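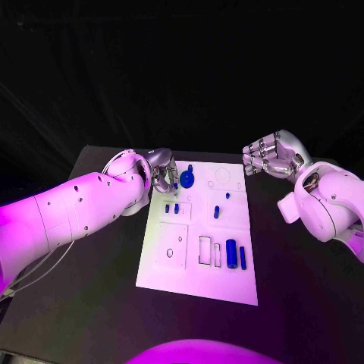
Section 2. Setting Up Your First Watchlist

Before you start, Urneo needs an account number, a base currency and some patience. The first two are on your welcome letter.

1. Sign in and open Markets, then Watchlists. Choose New.

2. Give the list a name. "Bonds" is fine. "Retirement or Bust" is also accepted, but it will print at the top of every report you send your accountant.

3. Pick a data feed. Fondach carries government bonds and central bank rates. Marti carries stocks and funds. You can use both, although the free plan refreshes Marti prices only after the close.

4. Add your holdings by ticker, or import a CSV file. The file must have two columns, ticker and quantity, in that order. A list can hold up to 3,793 lines. If you are near that limit, you may already own the index.

Note: Imported quantities overwrite existing ones. Urneo asks once whether you are sure, and then takes you at your word.

5. Under Display, set Yield to either Current or To Maturity. Pick one and stick with it. Most of the angry mail we get about "wrong" yields comes from people comparing the two.

6. Set your alerts. Type a percentage, choose Up, Down or Both, and click Save. An alert of less than one percent is allowed – you will hear from us a lot.

Caution: Alerts do not place trades. If you want to sell when a price falls, you need a stop order with your broker.

7. Click Publish to make the list visible on your other devices.

If the list comes up blank, check the base currency first. Error 792 means the feed does not recognize a ticker, usually one that changed after a merger. Stenitholm accounts moved over in August keep their old tickers until you run Refresh Symbols from the Tools menu.

Rate history is covered in Section 3.

Section revised 12/29/23 by Sulastri Ngui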